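The Ferry Bell

Hannelore Fankhauser got the letter from the harbor office on a wet morning and read it standing up. The bell at Birkthorpe would be rung for the last time at the end of December. After that the ferry would come in by radio, the way it did everywhere else. She was thanked for her service and asked to return the key.

She put the letter under the bread box and went to work.

The bell hung in a brick hut at the end of the pier. Her father had rung it before her, and before him a man named Sarkar, who had written the first page of the logbook in pencil. The rule was simple. In fog, whoever had the key rang 3 strokes, waited, and rang 3 more until the boat answered. Then you wrote it down. Hannelore had page 233 open on the shelf, and her handwriting ran most of the way down it.

The ferry was called the Rerik. She was slow and the paint came off her in sheets, but she had a good horn. On a still day you could hear it from the school.

There was fog that afternoon. Hannelore walked out with her thermos, unlocked the hut and rang. She waited and rang again. Out past the breakwater the Rerik answered, one long note, and she wrote down the time.

When the boat had tied up, the captain came along the pier with his collar up. He had heard about the letter too.

"They're putting in a box," he said. "It beeps."

"Does it work?"

"It works fine. I tried it last week."

She offered him coffee and he drank it out of the thermos lid. Neither of them was much good at this sort of talk. He asked what she would do with her mornings, and she said she might paint the kitchen. 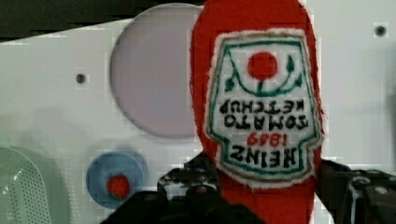 At home she took the letter out and read it again, sitting down this time. It didn't say anything about the logbook. It asked for the key and nothing else. She thought about that while she peeled potatoes.

Her sister called from Prelora after supper, as she usually did. She said Hannelore ought to be glad. Fifty-one was too old to be standing on a pier in the cold, and there were people who would pay to have a job taken off them.

"I'm not complaining," Hannelore said.

"You never do. That's what worries me."

They talked about the sister's roof, which leaked, and the man who had come to look at it and gone away again. Then they said good night.

On the last day there was no fog at all. You could see clear across to the other side, even the road and the cars on it. By the rule there was no call to ring. Hannelore went out anyway, because the key had to be turned in by five and she wanted to sweep the floor first.

She swept it. She wiped down the shelf and put the logbook in her bag, under her scarf. The Rerik was coming in past the breakwater, plain as anything, with a few people standing at the rail.

Hannelore took hold of the rope and rang 3 strokes. She waited.

It was quiet long enough for her to feel foolish - she had one hand on the door already - and then the horn went, one long note, and somebody at the rail waved.

She took the logbook back out and wrote down the time. Under weather she put "clear." Then she locked the hut and walked up to the harbor office with the key in her pocket.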